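Subject: Re: [snackchat] Kuteo cheese puffs coming back??

Hi all,

Sorry for the slow reply, I've been catching up on the digest over lunch and there's a lot of Kuteo in it!

On Thursday another member wrote:

> Has anyone else seen the orange puff on Kuteo's page? No words,
> just the one puff and "October". My sister swears it means the
> old 75 gram bags are coming home. I've been let down before (the
> lime ones, never forget) so I'm trying to stay calm.

I have seen it, and I am not calm. I grew up on those things. We used to get them from the milk bar after swimming and I'd have orange fingers right through tea. When they stopped making them I bought up the last three bags at our Matheson and made them last most of a winter, and by the end they tasted like the cupboard, but I ate them anyway.

So I did a bit of digging. The girl on the service desk at Matheson told me they've been asked to clear a bay near the registers, though she didn't know what for. Could be Kuteo, could be Easter eggs for all I know — they seem to go up earlier every year.

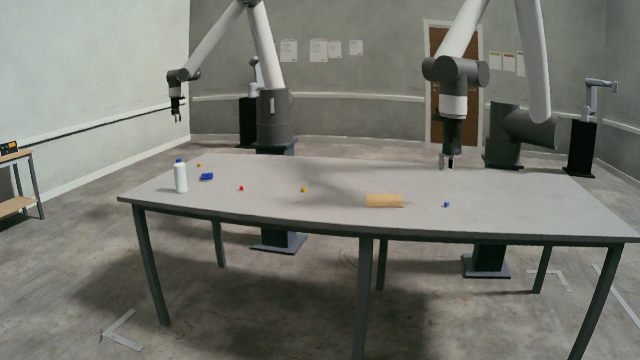

Dorkanach reckons it won't be the old recipe at all, and that Kuteo sold the flavour to Virik when they closed the first factory. Fair point, and I'd forgotten about that. Virik did have a cheese ball for a while, in the purple bag, and it was close but too sweet. If that's what we're getting under a Kuteo label I'll be a bit flat about it, but I'll still try a bag.

A few things people asked me off list, so I'll answer them here for everyone:

1. Yes, I still have an old bag, flattened out in a recipe book. The ingredients list has real cheese powder fourth, after the corn, oil and whey. I can type the whole thing out if anyone wants it.

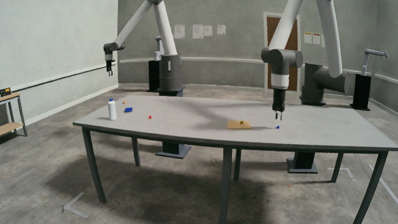 2. The petition is still open. It was at 171 names this morning, up from nearly nothing before the orange puff went up. Please only sign once, they do take the doubles out.

3. No, the home-made version didn't work. I tried three batches with puffed corn from the health food shop and the cheese just slid off and sat in the bottom of the bowl. If you've got a trick for making it stick (someone mentioned warm coconut oil?) I'd love to hear it.

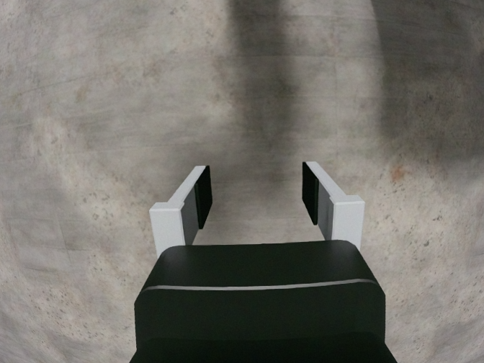

Gripper over the concrete floor

I'll be going past Matheson again after work and will have another look at that bay. If there's so much as a cardboard sign I'll post straight away. And if you're in the country and your shop gets them first, please tell us what's on the back of the bag before you tip them into a bowl!

Cheers for now, and keep the rumours coming

--
snackchat list: to leave, send a blank message with "leave" in the subject line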